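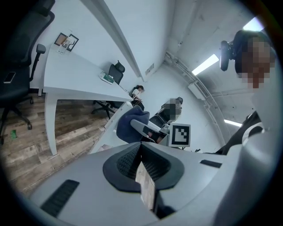 Ask anyone at Skilbridge how long it takes to teach a robot to handle a sweater and you'll get a smile first, then a long answer. The small company, which shares a floor with the software people at Wunel, has been at it since July, and its teachers do the job the way you'd teach a child to tie a shoe, by doing it in front of the pupil again and again (and again!).

The teacher holds a gripper in one hand, squeezes, lifts, lets go. The tool records what it sees and how it moves, and later a robot arm learns from the recordings. By the end of last month the team had saved 2,565 of them, and the goal for the knitwear set, which they call Moroz, is 3,980.
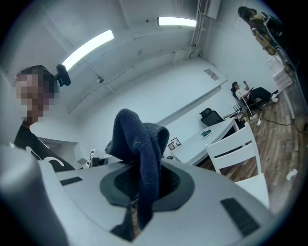 Cloth is the hard part, they told me over coffee. A block stays a block wherever you grab it, but a knit slumps and folds and never lands the same way twice, so a good teacher tries to be a little different each time, too. I had a turn myself and managed 25 passes before my wrist complained. The regulars do 40 and then switch hands or swap with a friend, and I came away with real respect for them.

I asked whether they ever get bored. Sure, one of them said, but then you catch yourself at home, watching your own fingers pick up a sock.

Print this article | E-mail this article

Comments

knitsandpurls: I'd love to see it try my mohair!

dale_r: Does the arm copy your bad habits as well? Mine would drop everything.

Contact us | © 2021 Bonance Magazine | Back to top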